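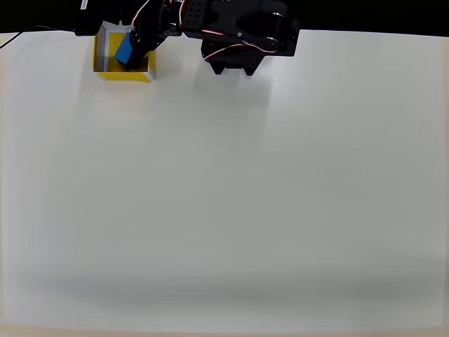

Opening (two minutes, no slide text)

Good evening, everybody. Thanks to Sorcha Keane for the invitation, and for letting me bring so many old bus tickets into a library.

Start with the Grurville ticket. Hold it up, pass it round, ask for it back! Ask who remembers keeping one in a glove so you could find it when the inspector got on.

My subject tonight is the printed transit ticket, and mostly the little decisions behind it: paper, type, numbering, where the punch goes. I have 400 of them at home in albums and I still get excited when a new one comes through the mail.

Part 1. Why paper at all

A ticket is a receipt that has to survive a pocket. Say this slowly, then let people laugh about the washing machine.

Early tickets on the Grurville line were thick card, each fare in its own color. The conductor carried them in a wooden rack, and a good conductor could pull the right one without looking down. Fiachra Keogh's grandfather worked the harbor route for 21 years and told him the salmon pink ones always swelled in damp weather and jammed in the rack. I love that. You'd never get it from a company ledger.

Then the rolls came in. Thinner paper, one long strip, a machine on a strap. Do the noise of the machine here. (Practice it – last time it came out like a duck.)

Part 2. The numbers

Serial numbers were there for the accounts office, but children got hold of them right away. If the digits added up to 21, you had a lucky ticket. Ask the room whether anyone played it. There are usually a few hands, and somebody will have a different rule. Let them tell it, there's time.

Niamh Mac Carthaigh played a version where you had to eat the ticket. I have asked her twice and she stands by it.

Part 3. The Moriarty printing

Slow down here, it's my favorite bit. Moriarty was a small print shop that took over the job one May and ran off 3000 tickets with the fare on upside down. The bus company used them anyway! Drivers just turned them around. I've found 78 so far, most of them from one shoebox that Ruairí Ó Dubhghaill bought at a yard sale for the price of a sandwich.

Things to point out on the handout:
the heavy capital G, which doesn't match the other letters
the fare, sitting too close to the fold
the green ink, which fades to a kind of mustard if it's left near a window

Mention Benedikt Mösli, who worked out the order of the print runs from the nick in that G. It gets deeper as the type wears down. He did it with a hand magnifier at his kitchen table, over one winter, and he was right.

Part 4. Looking after them

Keep short unless people ask. No tape, ever. No lamination. Soft pencil on the back of the album page, never on the ticket. Store them flat, out of the sun, away from the kitchen.

If someone has brought tickets along, invite them up to the front table at the break. Wash hands first, me included.

Questions

Likely ones: what are they worth (very little, mostly), are phone tickets killing the hobby (I don't think so – people are mailing me more paper than ever), and do I ride the bus myself. Yes, the number 4, every morning.

Get the Grurville ticket back before the coffee.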